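Flumau: questions people keep asking me

Last updated January 14, 2022

What is Flumau, in one breath?

It's a way of training a robot arm to pick things up using simulated tabletops, where we change the look of the table and the lighting far more than we change the objects. I started it with Aravind Nambiar in June, and most of the code is still the stuff we wrote that month (sorry).

How many scenes did you train on?

1283 in the main run. Each one gets a fresh surface, a fresh light direction and a fresh camera spot, and the objects come out of a fixed pantry of fruit and veg models. We held back 300 extra scenes for testing and I promise we didn't peek.

Why food?

Because it's lumpy! Boxes and mugs are lovely but a learner gets lazy with them, all those straight sides and handles. A pear or a carrot makes it think about which way round the thing is lying and where it's thickest.

Does it beat your old method?

On long objects, yes, and by enough that I reran it because I didn't believe it. On round ones it's pretty much a draw. The old method, Endora, is still quicker to train, so if you've only got one graphics card and you mostly pick up oranges, stick with Endora!

What exactly does the network predict?

A grip point, an angle and a width, plus a score for how sure it is. We take the 8 best guesses, throw out any that would bump into a neighbour, and go with whichever is left at the top.

What happens when an object isn't fully in view?
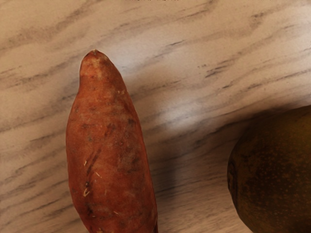
Half-seen objects get their own setting, called "edge", and I'm fonder of it than I should be. The network has to guess from whatever part it can see, and it's marked down for a confident grip on something it can't see enough of. With a sweet potato running off the bottom of the view and only part of a speckled round fruit showing in the corner, there's no full outline for either, so the middle of the visible bit may not be the middle of the object at all. Endora used to go for it anyway. Flumau learns to give those grips a low score and ask for another view, which costs time but saves a lot of daft grabs.

Do shadows confuse it?

They did for ages. Soft ones were worse than hard ones, and streaky tabletops made it worse again. Þórey Hjaltadóttir suggested changing the shadow softness separately from the light direction, and that fixed most of it. Very dark surfaces are still a weak spot.

Have you tried it on a real arm?

Yes, at the Noltitz lab, with 11 objects it hadn't trained on. Long ones went well, shiny ones less so. I want a bigger test before I put a number on this page.

Can I have the code?

Soon! The scene maker (it's called Lunde) goes up first, then the training scripts once I've tidied the settings files.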